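Subject: Re: [allotments-list] Water charges and the August readings
From: Kylie Henare

On the water charges, Merike Avotiņš wrote:

> The bill for the Grivano site has gone up to 596 pounds and I
> can't see why. We have the same number of plots as last year and
> it rained for most of June. Is it split by plot or by area? I
> have a half plot and paid the same as my neighbour with a full one.

Merike, it is split by plot at the moment. A half plot counts as a plot, which I agree is wrong. It goes back to when there were only two halves on the whole site and it wasn't worth working out.

The rise is mostly down to the lower tap. I read the meter at 7 in the morning and again at 9 in the evening with every tap turned off, and it had moved by 110 litres. So there is a leak between the meter and the lower tap, probably where the pipe goes under the track.

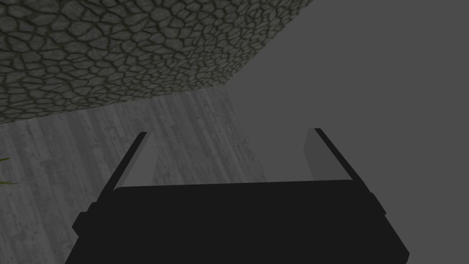 Saskia Sutcliffe thinks it is further up, by the old Guillot beds, where the nettles have stayed green all summer. She may well be right, and it would be a good deal easier to dig there than under the track.

I have asked Hukard for a price. They want 357 pounds to find the leak and mend it, with the digging included. If we open the trench ourselves they will take 79 pounds off. The ground is very hard just now and the pipe is deeper than you would expect, so I would sooner pay for it.

Until it is mended I am going to shut the stopcock at night. It will be off from 9 in the evening until 7. If you water late, please fill your cans beforehand, and don't open the stopcock yourself. The spindle is stiff and it has to be turned back a quarter or it drips.

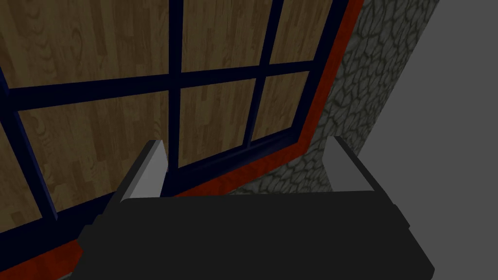
Can we claim any of the bill back from the water company? I have sent them the two readings and asked, but they want the repair done before they will look at it.

For next year I suggest charging by area, so a half plot pays half. Kwame Aryee has the old plan of the site with the measurements on it, although the plots along the hedge were moved after it was drawn and will need doing again.

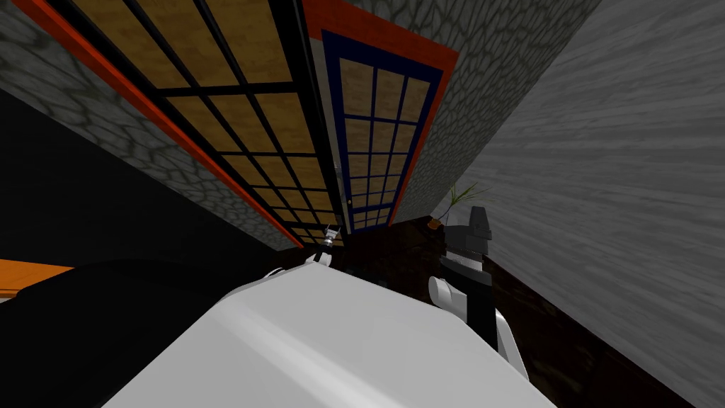 The hedge plots are also the ones furthest from a tap, and two people there have said they use hardly any mains water. I don't think we can go into that much detail. Anyone who wants to put in a water butt can take the spare downpipe from behind the Stultus shed – it only needs a new bracket.

Please send me any objections to charging by area before the end of August. I will write again when Hukard give me a start date.

Kylie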